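Blood pressure checks by post: Grelport scheme opens to everyone over 40

Posted by Grelport Health Notes, May 22, 2020
59 shares | 19 comments

If your yearly blood pressure check has gone by the board this spring, you're in very good company. The Giker surgery tells me that 1295 of its patients had a check due and haven't had one, and I'd be number 1296 if I hadn't been nagged into it by my daughter. So I was pleased to hear that the Stima home monitor loan, which started last October as a small trial for people already on tablets, is now open to anyone over 40 registered at a Grelport practice.

There are 600 monitors to lend out. You ask for one by phone or through your surgery's website, it comes to your door, you take your readings for a week and then you send it back. There's nothing to pay, and you don't need to have had a high reading before.
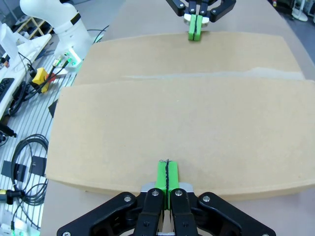 High blood pressure doesn't usually feel like anything, so plenty of people walk about with it for years. Left alone it makes a stroke or heart attack more likely, and it isn't kind to your kidneys either. The check takes a couple of minutes. You sit with your back supported and both feet on the floor, cuff on your bare upper arm, and you rest the arm on a table so that it's level with your heart. Don't chat while it's going (I find this the hardest bit). You take two readings in the morning and two in the evening, a minute or so apart, and write them all down, even the ones you don't like the look of. I got fed up with the instruction leaflet sliding off my knee, so I propped it against a big piece of cardboard with a crease across it - much like the sheet in the photo - and it stood up on the table at just the right height to read without leaning forward.

The nurses are keen that people don't panic over one high number. Mine went up on the first evening after I'd run upstairs to find a pen, and by the next morning it had come down again. They look at the average over the whole week and they usually ignore the first day altogether. Try not to have a coffee or a cigarette in the half hour beforehand, and go to the loo first. A full bladder can push the reading up, and I'd never have guessed that!
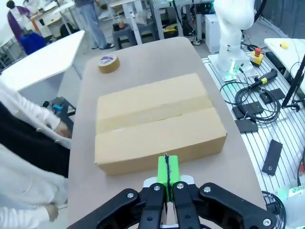

Once your week is up, you can phone your readings through to the surgery or type them into the form on its website. Somebody will get back to you if the average is too high. That might mean a chat about salt and walking and how much wine is going in the recycling, or it might mean tablets. If everything's fine you'll get a short message saying so, and you'll be asked to check again when you're next due.

I did ask what happens if you get a really alarming number. The advice is to sit quietly for five minutes and do it again. If it's 180 over 120 or higher the second time, ring the surgery or 111 the same day. If you also have chest pain, a sudden bad headache, trouble with your speech or your sight, or weakness down one side, that's a 999 call, and please don't sit there worrying that they're too busy for you. They do want to hear from you.

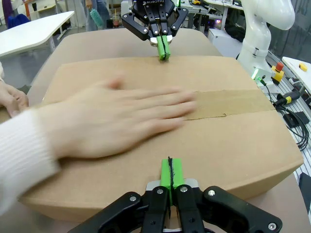
There are two sizes of cuff, so have a tape measure handy when you ring. You measure round the middle of your upper arm, between shoulder and elbow. A cuff that's too small reads too high, and it pinches as well. If you have an irregular heartbeat, or you're pregnant, tell them at the start, as the ordinary monitor may not be the right one for you and they'll sort out something else.

People who don't fancy doing it themselves haven't been forgotten. Sheikh Pharmacy on the harbour road is doing checks by appointment in its side room, one person at a time, and you wait outside until you're called. I went past yesterday and there was no queue at all. Wear something with sleeves that roll up easily. I once turned up to one of these in a tight jumper and had to be half undressed by a very patient nurse.

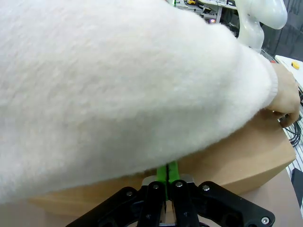

The loans are for a fortnight, which gives you time to get your week of readings in without rushing. If you live with someone else over 40 you can share one monitor, but you both need to register, and do keep your numbers on separate sheets. Wipe the cuff down between you.

Requests are being taken now and the phone line at Giker is quietest after two in the afternoon. Patients at the other Grelport practices should ring their own surgery and ask for the Stima loan by name.

Enjoyed this? Sign up for our free newsletter and get local health news in your inbox. You can unsubscribe at any time.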